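Projects > Robotics Club > Laundry Tips
Teams | Build Log | Tips | Contact

Folding T-shirts with the hand-held grippers

Boychuk Robotics Club, Skirnanent team

These are our working tips for the shirt-folding task in the Bostura student challenge. We have recorded 773 folds so far, and most of the bad ones came from the first few seconds.

Before you pick up the shirt

Pull the sheet smooth and leave one plain color under the shirt. Olive or sage green works well with blue cotton. Check that the green lights on the gripper are on before you bring it over the fabric. Hold it upright with your fingers around the base, and start each recording from just above the cloth.

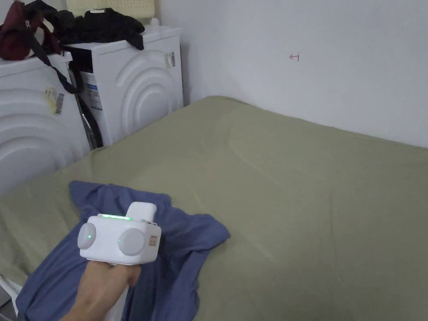
Spreading it out

Start with the shirt crumpled. Find a hem corner with the first gripper, lift, then find the other corner with the second. Keep both jaws at the same height and pull until the hem is lightly taut. If you pull harder than that the neckline twists and you have to begin again. Small wrinkles can stay. We allow 28 seconds for this part.

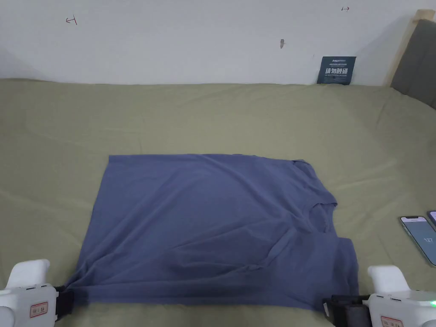
Folding comes next. Bring the hem up to the shoulders, let go with both grippers together, and fold once more toward the collar. Thick cotton needs a slower release, and thin shirts stick to the sheet if it has just come out of the dryer.

Do 16 folds per person, then switch. After that your wrists get tired and the corners get sloppy. Delete any run where a jaw slipped.

Log each run in Femitar under the shirt color and size. New members should watch 5 good runs before trying their own. Practice is Thursday after school, and please bring a shirt you don't mind stretching.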